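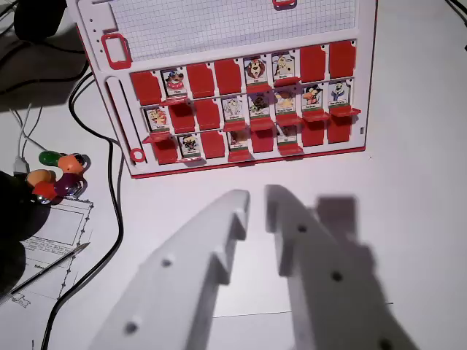
1/ Release dates for small films: why Bratari moved, and what it means if you'd booked for Thursday

2/ Bratari was due to open in August on 43 screens. Van Acker, the distributor, has pulled it back to five and will add more if the first week holds up. Tickets already bought for the other sites are being refunded to the card you used.

3/ The clash is the problem. Two big titles landed on the same weekend and the multiplexes gave them every evening session. Bratari was offered 11 am and 3 pm, which is no good for a two-hour drama aimed at people with jobs. 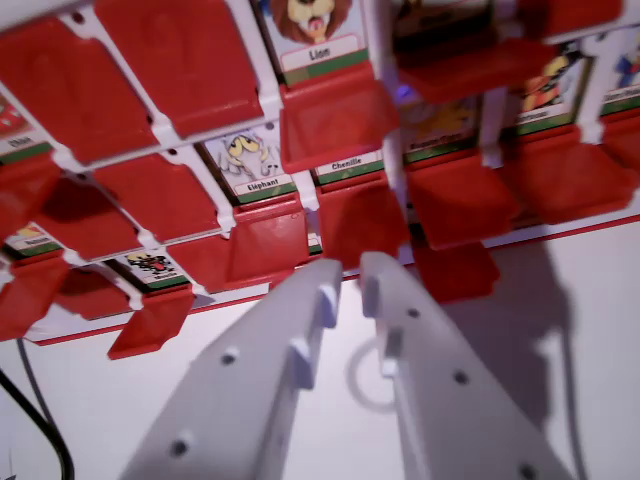

4/ Haruna Tsuchiya asked whether the Jemavport sessions are still going ahead. They are. Jemavport keeps the 7 pm, plus a Sunday matinee. Same cinema, smaller theatre.

5/ On money, the print and advertising spend was set for the wide release and a fair bit of it is gone – the bus shelters were booked months ago. You can't get that back by cutting screens. What you do save is the per-site cost and the staff hours. 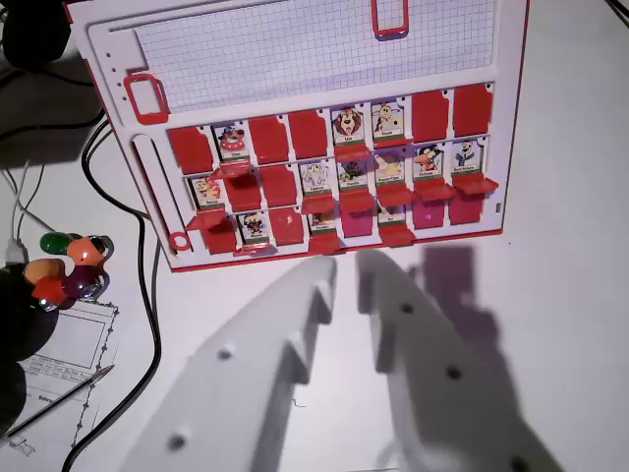 Character board, red and white

6/ The producers had wanted to hold off until after the school holidays. Van Acker preferred to open small now and keep the title in people's minds. I can see it both ways. Holding off puts you up against the festival films, and those get the reviews.

7/ For comparison, Pokow opened the same way last year and sold over 3000 tickets from a handful of sites. Its best single night was 600, at a one-off with the director there for questions.

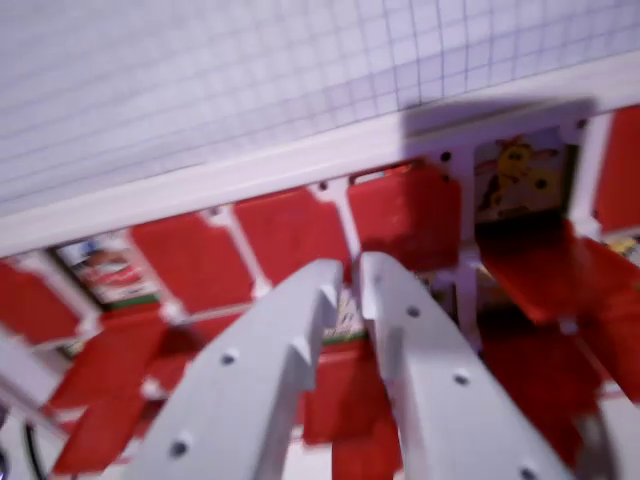
2 min read

8/ I've put the longer version on my site, with the session times for each of the remaining cinemas. I'll update it when the second-week list comes through – usually late Monday, sometimes Tuesday morning.

9/ If your local has dropped it, ring them and ask. Programmers do keep a note of the calls.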